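Huet Property Services Newsletter
Technical Notes: Interior Wall Painting in Occupied Units

Several site managers asked for a single reference on interior repainting after the January round of unit turnovers. The notes that follow replace the two-page sheet issued with the previous maintenance binder. They cover flat interior walls and ceilings only. Exterior work, metal doors, and stair rails are still covered by the old sheet until the revision by Ginette Besson is ready.

Scope of the review

Thierry Roussel and Rosine Ferrand went through the work orders for the Brolto and Jemham buildings and pulled every order coded as interior paint. There were 782. Of these, 99 were repeat visits to a wall that had been painted under an earlier order. The repeat visits fall into four groups: patches showing through the finish, peeling over old gloss paint, stains coming back, and color mismatch on touch-ups. Patches showing through were the largest group by a wide margin. Color mismatch was second.

The review did not include the Funden building, where the orders were kept on paper until recently and the paint code was used for caulking as well.

Patches showing through

Joint compound absorbs paint faster than the painted wall next to it. When the finish coat goes straight over a bare patch, the binder is drawn into the compound and the patch dries duller than the surrounding wall. The effect is called flashing. It is worst on eggshell and satin, and it is most visible in the evening with a lamp near the wall. A second finish coat reduces it but often does not remove it.

Every patch larger than a nail hole gets a coat of primer before finish paint. The primer should extend past the edge of the compound by a hand's width. Nail holes filled with spackle can be spot-primed with a small brush. Products sold as paint and primer in one are not a substitute for primer on bare compound, and they should not be ordered for this purpose.

Sanding is the other half of the problem. A patch that is primed but not feathered will show as a raised shape. Use 120 grit to bring the patch down and 220 grit to finish. Hold a work light flat against the wall and look along the surface. Ridges and pinholes that cannot be seen from the front will throw a shadow. Mark them in pencil, fill, let dry, and sand again. Do not use a pen or marker, as ink bleeds through latex paint and ends up as a stain order.

Dust has to come off before primer goes on. A damp sponge is enough for most rooms. Let the wall dry fully. Compound softens if it is soaked, so wring the sponge out well.

Peeling over old gloss

The older kitchens and bathrooms at Jemham were finished in an oil-based gloss at some point, and in many units latex has been put over it without preparation. The latex dries to a film that can be lifted with a fingernail. Adding another coat makes the film heavier and does nothing for the bond.

To check for oil-based paint, clean a small area, rub it with a cotton ball wetted with denatured alcohol, and look at the cotton. Latex softens and leaves color on the cotton. Oil-based paint does not. If the top layer is latex, cut a small X through it in a low corner, press masking tape over the cut, and pull the tape off sharply. If paint comes away with the tape, the top layer has to be scraped back to where it holds.

Before any scraping or sanding in a building put up before 1978, confirm that the unit has a lead test result on file. If there is no result, stop and call the office. Dry sanding of untested paint in these buildings is not permitted for any size of job, including touch-ups.

Once the surface is sound and cleared for work, dull the gloss with 150 grit, wipe it down, and apply a bonding primer. Read the recoat time on the can and follow it. Bonding primers vary a great deal here, and some need overnight before they can be painted.

Stains coming back

Water stains, nicotine, grease, and marker all pass through ordinary latex primer. A stain-blocking primer is required. Shellac-based primer gives the best result on water and smoke but has a strong odor and needs the windows open. In an occupied unit, agree on a time with the resident beforehand and allow the room to air out before anyone sleeps in it. Shut off pilot lights and keep the product away from any flame.

Water stains should not be painted until the leak has been found and closed out under its own order number. Take a moisture reading at the center of the stain and another on a sound part of the same wall. If the two readings do not agree, the wall is still wet and the paint order goes on hold. Eleven of the orders in the stain group had a plumbing order open at the same address on the day the wall was painted.

Mold is not a stain. Orders that mention mold go to Irfan Wibisono for inspection first.

Color mismatch on touch-ups

Most of our walls are one of two off-whites, and they have been treated as interchangeable. They are close on the lid and clearly different on a wall. Crews were also using leftover cans of unknown age, thinned with water to make them go further, which changes the sheen as well as the color.

Touch-up works under three conditions: the paint is from the same batch or a confirmed match, the wall was painted within the last two years, and the finish is flat. Outside those conditions, paint the whole wall from corner to corner. A corner breaks the light, and small differences in shade between two walls are read as shadow. A difference in the middle of a wall is read as a spot.

Where touch-up is used, apply it with the same kind of tool that was used for the original coat. Brushed paint on a rolled wall has a different texture and will show even with a perfect color match. A four-inch roller with a 3/8-inch nap suits nearly all of our walls. Keep the amount of paint low and roll the edges out dry.

Leftover cans must be labeled with the building, unit, room, color code, sheen, and month opened. Write this on the side of the can, where a drip will not cover it. Cans without a label are to be taken to the paint disposal drop-off and should not go back on the shelf.

Application

Box the paint if the job needs more than one can of the same color. Pour all of it into one large bucket and stir. Cans tinted on different days can differ slightly, and the change will be visible if it falls in the middle of a wall.

Cut in one wall at a time and roll it while the cut line is still wet. Cutting in a whole room first saves moving the ladder but leaves a dry band along the ceiling that shows through as a picture frame. Load the roller fully, start a foot from the corner, and work in sections three to four feet wide. Finish each section with light strokes in one direction, floor to ceiling, without reloading. Do not go back over paint that has started to set.

Room temperature should be between 50 and 85 degrees for the latex paints we stock. Turn off forced air while rolling and turn it back on when the surface is dry to the touch. Baseboard heaters are to be off and cool before drop cloths are placed near them.

Remove switch plates and outlet covers. Painting around them leaves a ridge that tears when the cover is next taken off. Keep the screws with the plate, taped to the back. Turn the breaker off where the box is open and a wet brush will be used next to it.

Remove masking tape when the paint has lost its wet shine and before it is hard. If tape has been left overnight, score the edge with a sharp knife first and pull back at a low angle.

Stock and ordering

Primer was left out on many of the repeat orders because there was none in the building. Each building will now hold one gallon of drywall primer, one gallon of bonding primer, and one quart of stain blocker at all times. Kianoush Fallahi is handling the first delivery. After that, sites reorder through the usual form when a can is opened, so the replacement arrives before the first one runs out.

The purchase limit for paint supplies without prior approval is now $200 per order. Roller covers can be washed and reused for primer, but use a new cover for every finish coat. Cheap covers shed lint into the film and the only repair is to sand and recoat.

Closing out the order

Enter the color code, sheen, primer used, and number of coats in the notes field. Look at the wall from the doorway with the overhead light on, and again with a lamp held to one side, before marking the order complete. 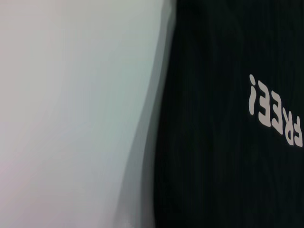

The notes field cuts off long entries, so put the color code first. Unit 26 at Brolto has four paint orders in which the code was entered last and lost each time, and its hallway will have to be matched from a chip. Corrections to these notes can be sent to Rosine Ferrand through the maintenance inbox. Drying times for the new ceiling paint will be added to the binder when the first units have been done.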